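The Kit You Wear on Your Hand

By Drita Janevski
6 min read
14 shares
5 comments

When Yareli Ocampo opened the first carton from Jirnora, she put the two grippers on her kitchen counter in Brotthorpe and tried to peel a clementine with them. It took a long time and the clementine was not pretty afterwards. "But I understood the product in one evening," she told me. "With a robot arm I would still be reading the manual."

Jirnora is a small company, and its kit has a simple idea behind it. You do not buy a robot. You buy a pair of gray hand-held grippers with the same kind of jaws that a robot would have, you put your hand inside each one, and you do ordinary work. Cameras and sensors record how you do it. Later the recordings are used to train a machine that has the same jaws at the end of its own arm. The company rents the kit by the month, and a rental includes the grippers, the markers, a head unit, the cables and an account on the company's server, where the recordings are checked and sorted.

I wanted to know how it is to work with such a thing for more than an evening. So I spent six days with Edwards, a company which collects recordings for customers who have the robots but not the people. Ocampo runs the sessions there. She came to this job from packing orders in a warehouse, and she still judges every tool by what it does to the wrist.

A slow first morning

The kit arrives in two hard cases, and the foam inside is cut well. Charging is simple. The pairing of the left and right gripper is less simple, and on my first morning it cost us the time until the coffee break. The light on the gripper blinks in two ways, slow and less slow, and the printed guide speaks of them as if everybody can tell the difference. Ocampo has written her own guide on one sheet of paper. It is better than the one in the case.

After pairing comes the calibration. You hold the grippers in front of you, open and close them fully, and turn them slowly until the software is satisfied. I did this badly in the beginning because I moved too fast. When I finally did it at the speed of a person stirring soup, it was accepted at once.

Then you work. The tasks are on a list and they are very plain: pick up a thing from the floor, put it in a container, take it out again, move it to the other hand. The jaws are wide and soft in their closing, and the ribs on the inside of the pads hold better than I expected. A bottle is easy. A cloth is also easy, after you learn to take it in the middle. A coin on a hard floor is a different matter, and I do not want to say how long I spent with one.

What surprised me is how much the room matters. Several people can record at the same time, each with a different task, and everyone must learn where the others are without looking at them. You hear shoes, a cable sliding on the floor, somebody saying "done" in a low voice. 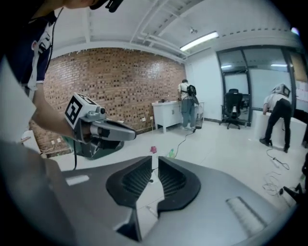
Cables, weight and other complaints

My first complaint is the cables. Jirnora sells the kit with a wired setup as standard, and a wire on each hand changes how you move. You begin to turn always in the same direction. You lift your foot over things when there is nothing there. Ocampo has a rule that people stop after every recording and look down before they take a step, and she repeats it to me until I do it without thinking. A wireless version is promised for October. I would wait for it if I were renting for my own company and had no hurry.

The second complaint is the weight, which is not large but sits in the wrong place. The body of the gripper goes forward of the hand, so the forearm is holding it up the whole time. After 200 repetitions of the same task I felt it from the thumb to the elbow. At Edwards nobody records for more than half an hour without a pause, and I think this should be written in large letters in the guide. It is not there at all.

The markers need to be said a word about too. These are the black-and-white squares which are fixed near the wrist, and they must stay clean and flat. A fingerprint is no problem. A scratch is. New ones can be ordered, but at the moment only as a complete set, and this seems a little greedy to me.

The software

Here my opinion is better. During the week our group sent 1,657 recordings to the server, and the checking was quick and fair. Each recording comes back as accepted, rejected or "look again," with a short sentence of explanation. The explanations are in normal words: "left hand left the view too early," or "object was pushed, not held." I learned more from these sentences than from the training video.

There is a fight about ownership of the recordings in this whole business, and Jirnora answers it in its contract in one paragraph. The customer keeps them. The company may use only the technical data about the condition of the grippers. I asked for this to be shown to me, and it was.

Who should rent it

Before I went home I visited Golley, a repair workshop for kitchen machines on the other side of Brotthorpe. They rented one kit in spring, with the hope to teach an arm to sort screws and small parts. They gave it back after the second month. The jaws were too big for their screws, the foreman said, and they had too few hands free to record. He was not angry about it. He would try again with smaller jaws – if Jirnora made them.

For Edwards the calculation is different, as recording is all they do. Ocampo has five people trained now, and she wants to order a second pair of head units before the prices change. On my last afternoon she gave me the grippers once more and put a clementine on the table. I peeled a piece the size of a stamp, and then my forearm asked me to stop.

Prices and rental terms were checked with the company on 8/18/25.

Share this story
5 comments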